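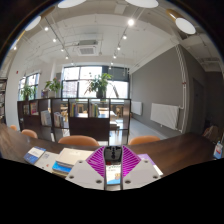
Books on the wooden table, and a small picture book held in the gripper

About Gorkham

Hello, and welcome! Gorkham is a small shop selling gifts and homeware for children and the grown-ups who eat breakfast with them. We stock bowls, beakers, lunch tins, night lights, bath toys, birthday candles and a frankly silly number of novelty spoons (our dinosaur digger spoon has its own fan mail).

We started with a market stall in Sorkollow, 2 trestle tables and a box of melamine plates that we were fairly sure would never sell. They were gone by lunchtime! The stall became a lock-up, the lock-up became a shop, and the shop now has a stockroom behind it where we pack every online order ourselves. We still do the Sorkollow market each May, so do come and say hello if you're passing — the stall is always the one with the bunting that won't stay up.

What we sell

At the last stocktake we had 80 different products on the shelves, and we'd like to keep it close to that. Everything gets used at home by one of us before it goes on the website. Plates go through the dishwasher again and again, lunch tins get dropped on the kitchen floor, and anything with a lid is filled with juice and handed to a toddler. A fair few things have failed the juice test, including one very handsome rocket flask we were all sad to send back.

Our own range is called Losari. It's a set of stacking cups, bowls and plates with sea creatures on them, and it comes in four colours. The octopus bowl is the one people write to us about, usually to ask if they can buy just the one (yes, you can). We're working on a Losari cutlery set too, with a crab on the handle of the fork, and we're very excited about it.

The Mazandarani range is the other one you'll see a lot of here. These are the soft woven baskets and storage tubs, good for building bricks, teddies, odd socks and all the bits that live at the bottom of the stairs. The biggest is 27 cm tall and the small ones nest inside it.

Presents and wrapping

We love a birthday! Gift wrapping is free on everything in the shop, and you can choose between stars, stripes or plain brown paper with string. If you tell us the name and age we'll write the tag by hand. Late-running aunties and uncles, we can post straight to the birthday boy or girl and leave the receipt out of the parcel.

Talk to us

Send us a note through the contact page, or pop in. We answer every message ourselves, so it can take a day or two in the run-up to Christmas. Photos of our things in use are always welcome — porridge and all.

Page updated Feb 23, 2022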